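3.2 Bag preparation and soiling record

Bags were drawn from the stock of the Wasbridge household reuse panel, which at the close of recruitment held 2,457 cotton carriers registered by participating households. The panel was set up to estimate the number of trips a reusable bag completes before it is discarded, and its protocol is given in Prantl's earlier report. Only bags with sewn handles were eligible. Bags with glued or riveted handles were excluded, as were bags with a coated inner face, for which the mass loss on washing cannot be separated from loss of the coating.

After exclusions, 796 bags entered the wear study. Each was conditioned flat for 24 hours before weighing, and fabric mass per unit area was taken from the panel without the seam allowance. Handles were left attached throughout. Soiling was graded by eye on the seven-step Caster scale, where grade 1 is unmarked fabric and grade 7 is staining over most of a face. Two graders worked independently. Where they differed by one step the lower grade was kept; where they differed by more, the bag was graded again by a third person who had not seen the first two results.

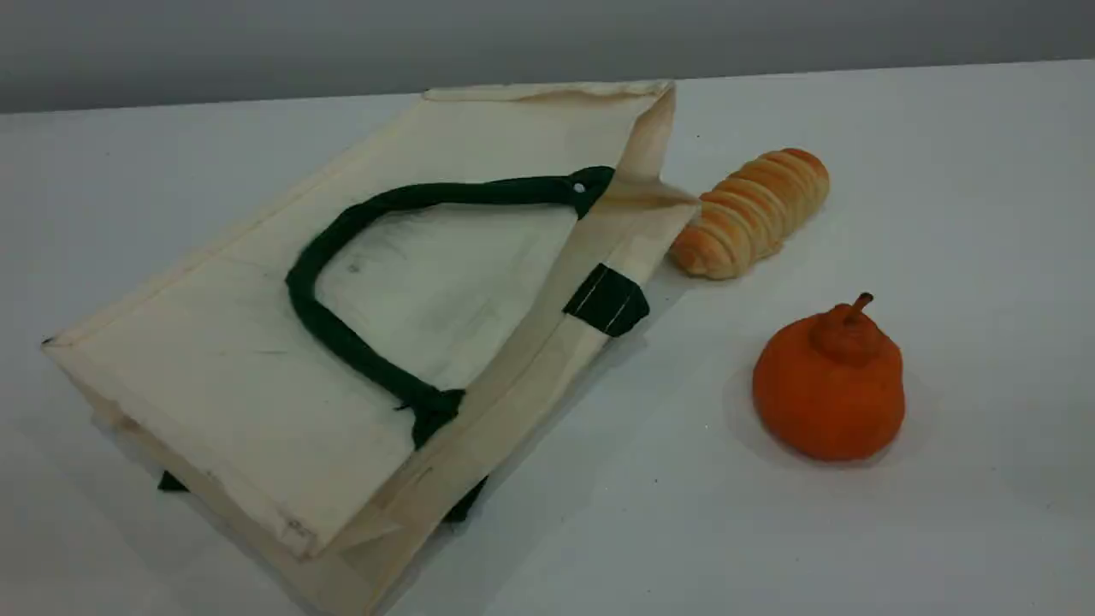 Page last modified: December, 16:40
Figure 4. Cream canvas bag with dark green handle. Faint gray smudges and small creases are present on the face.

Marks inside the handle loop were recorded separately from marks on the rest of the face. The Yadav method, from which our grading sheet was adapted, treats the face as a single field and therefore gives the same grade to a bag with one dense stain and a bag with light smudging throughout. For a study of wear this is a poor fit. Contact with the hip and forearm tends to fall high on the face, while contact with floors and car trunks tends to fall near the bottom edge, and the two have different effects on how long a household keeps the bag in use.

Agreement between graders was 92 percent for the lower field and somewhat poorer for the upper field. Most disagreements concerned creases, which under low-angle light can be read as gray lines. The lamp height was raised after the pilot and the affected bags were graded again.

3.3 Washing and tensile tests

Washing followed the Heltora domestic cycle at 40 °C with no softener. Bags were line dried and reconditioned before the second weighing. Strips for tensile testing were cut in the warp direction only, the weft supply being too short in the smaller bags once the handle seams had been avoided. Seam strength was measured at the lower handle attachment on both faces, and the weaker value was used in the model described in Section 4.

Shrinkage was calculated from the length of the bottom edge. No correction was made for bags that had been washed at home before entering the panel, as washing history was self-reported and often left blank on the intake form.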